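Flumex Shelf Handling Set: Read Me First

Version of 7 January 2020. Prepared by Archana Khurana and Jarlath Foley, Danalholm workshop.

What is in the set

The set has 1411 episodes of one arm picking up flat goods and putting them down again. All of them were made by teleoperation. Two operators took turns, and the operator is written in the field "op" of each episode. Of the total, 825 episodes are marked "clean". The others contain a second grasp, a long pause or a drop, and we keep them on purpose. Please do not delete them before you read the field "outcome".

Each episode folder contains the wrist video, the joint positions, the gripper opening and one short text instruction, for example "take the flat item and place it on the left". The instructions were typed by the operator after the episode, so the wording is not uniform. Spelling mistakes were left as they are.

How it was recorded

Recording began in November. The operator sees the wrist view only, the same view that the policy will get later. Strong light makes the white surfaces very bright in many episodes, and printed text is often not readable. We did not correct the exposure.

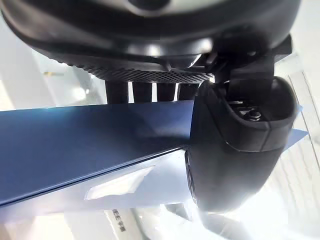
Flat items are the most difficult part of the set. When the finger closes near one end, the item can turn in the grip, and the joint data does not show this. For such episodes please use the video and not the gripper opening to decide if the grasp is good.

Known problems

Episode 1906 has no instruction text. The episode numbers are not continuous, as test runs were removed and the numbers were not given again.

Contact

Questions about the labels go to Ginette Collet, questions about file formats to Enda Fahy.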